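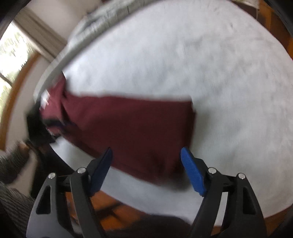
Gripper recall at Pollum: what happened, and what to do if you have a pair

26 September 2026

Okay, so a lot of you have been writing in about the Pollum hand grippers, and I've finally got enough to put a proper item together. The short version: Pollum has asked everybody using its two-finger hand-held grippers for laundry folding work to stop and check the finger pins before the next session. A pin worked its way out during a folding run at the Wotside site, the finger came down on the operator's thumb, and the thumb got a nasty pinch. No broken bones, thank goodness, and the person was back at work the next morning with a bandage and (I'm told) a lot of opinions.

I went over to Wotside to hear about it, partly because I've done a few shifts of this work myself and I wanted to know if I should be worried about my own thumbs. Folding with grippers is fiddly! You're trying to get a shirt into a nice flat panel using two fingers per hand, and you squeeze and let go all day long. Every squeeze goes through those little joints. I did two weeks of it last January and I was dreaming about sleeves by the end.

The people at Wotside were pretty open about the whole thing. They'd had the pair in use since the spring and had been told to log any looseness in the fingers. Somebody did log it. The note said the right finger had "a bit of a wobble, still closes fine," and it sat in the log for nine days while the tool kept going out on the rack every morning. Then came the run with the pin. The operator was partway through a stack of sweaters, squeezed on a thick one, heard a click, and the outer link swung loose and folded back toward the handle. That's where the thumb was.

What bugs me is that the stop procedure didn't go well either. The handles at Wotside run through a Waaka base box that records grip force and is supposed to beep when the two fingers stop matching each other. It did beep. It had also been beeping on and off for most of the week, and the crew had gotten used to it, so when the pin let go the person at the next table figured it was the same old beep and kept folding. It took a yell to get anybody's head up. I've worked in places with an alarm like that and I bet you have too. After a while you hear it about as much as you hear the fridge.

Pollum sent me a statement, which I'll boil down. The company says the trouble is with the small retaining clips that hold the pins in place. A batch of clips came in slightly soft, and under lots of repeated squeezing they open up and let the pin creep sideways. The batch went into 189 grippers. Pollum says it has heard of 2 pins coming all the way out, the one at Wotside and another at a site it didn't want to name, where the tool was sitting on a bench and nobody was holding it. It's sending new clips free of charge, with a little plastic gauge for checking them. I asked how soon, and the answer was "as stock allows," so make of that what you will.

I also asked why the clips weren't caught before the tools went out. Pollum says it tests a sample from each batch at 50 squeezes, and these passed. Well, sure they did! Fifty squeezes is one tall pile of towels. The company says it's going to a longer test now but wouldn't give me the new number.

If you have a pair, here's what the notice asks for:

Unplug the handle from the base box before you touch the fingers.

Look at each pin straight on. All of them should sit the same height. If one stands proud of the rest, that gripper is done until it gets new clips.

Hold the finger near the tip and wiggle it gently side to side. Any click at all counts as a fail, even if the finger still opens and closes.

Don't tape over a loose pin. Apparently people have been doing this.

Write down the number on the handle and send it in through the Pollum form, pass or fail.

Grippers that pass can go back into use, with a fresh check after every 100 folds. That sounded like a lot of stopping to me, but the folks at Wotside say it takes less than a minute once you know where to look, and they've put it in with the break schedule. They've also turned the base box alarm into a hard stop. Now when it beeps, the handle goes dead and a shift lead has to come over and clear it. The first day was apparently miserable, with everybody standing around holding half a cardigan. Then they swapped out two worn cables and most of the false beeps went away, which does make you wonder about that whole week before.

I got one question over and over in my inbox, so let me take care of it. Does this affect the Zokeck grippers? Not as far as I can find out. Those use a screwed pin and a different handle, and Zokeck told me it has no reports of anything similar. If you've mixed Zokeck pads onto Pollum fingers (I know some of you have, you told me at length), the notice still applies, because the clips underneath are the Pollum ones.

Wotside was back to full folding when I left, minus three pairs waiting on clips in a bin marked DO NOT USE in very large letters. The log has a new rule as well. Anything with the word "wobble" in it gets the tool pulled the same day.

I'll add a line when the clips start showing up. If yours arrive before then, drop me a note and tell me whether the gauge is any good.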